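How to keep grapes fresh for longer

Posted April 25, 2023 by Margus Kalniņš 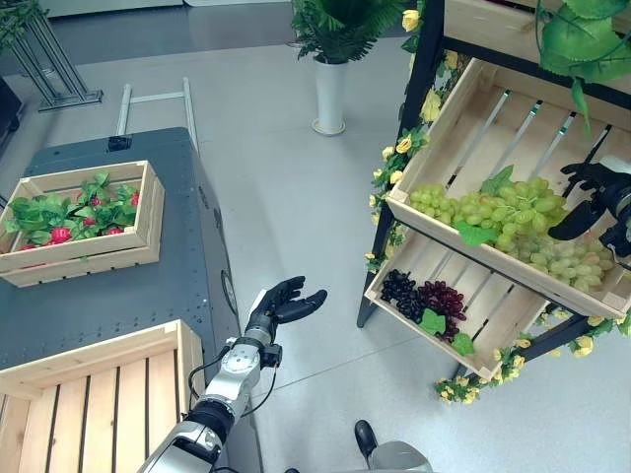

Green grapes in the upper crate of a wooden display shelf.

Grapes go soft faster than most people expect, and the usual cause is moisture. A bunch that goes into the fridge wet in a tied plastic bag can start to go mouldy in a couple of days. Stored dry and cold, the same bunch will often last a week or more.

What you need

A colander
A clean tea towel or kitchen paper
A small pair of scissors
A bowl, or a bag with holes in it

Choosing a bunch

Look at the stem first. A green, bendy stem means the grapes were picked fairly recently. A brown, brittle one means they have been sitting for a while. Green grapes with a slight yellow tint are usually sweeter than the very pale ones.

The dusty white coating on the skin is called bloom. It is natural and helps to keep the fruit from drying out, so leave it on until you are ready to eat.

Give the bunch a gentle shake. If several grapes drop off, choose another. Check the middle of the bunch too, where split fruit tends to hide.

Storing them

1. Go through the bunch as soon as you get home. Snip out any grapes that are split, leaking or wrinkled.

2. Do not wash them yet. If they are already damp, lay them on a tea towel and leave them for half an hour.

3. Keep them on the stem. Pulling a grape off leaves a small hole at the top where it will start to spoil.

4. Put the bunch in a bowl or a bag with holes, with a sheet of kitchen paper underneath. Do not use a sealed tub.

5. Place them towards the back of the fridge, where it is coldest. Keep them away from onions and leeks, as grapes pick up smells.

6. Check every other day and change the paper if it feels wet.

Washing them

Wash only what you are going to eat. Put the grapes in the colander and run cold water over them for half a minute, turning them with your hand. Pat dry. They taste better if you leave them out of the fridge for 20 minutes before serving.

Freezing what is left

Wash the grapes, dry them very well and take them off the stem. Spread them on a lined tray in one layer and freeze overnight, then tip them into a freezer bag. Use within eight months. They can go into a smoothie or a cold drink straight from the bag, but they will be mushy if you thaw them. Whole grapes are a choking risk for small children, fresh or frozen, so cut fresh ones lengthways into quarters and keep the frozen ones for adults.

Grapes that have gone slightly soft but show no mould can be roasted with a little oil at 200C for 15 minutes. Serve them with cheese or spoon them over porridge.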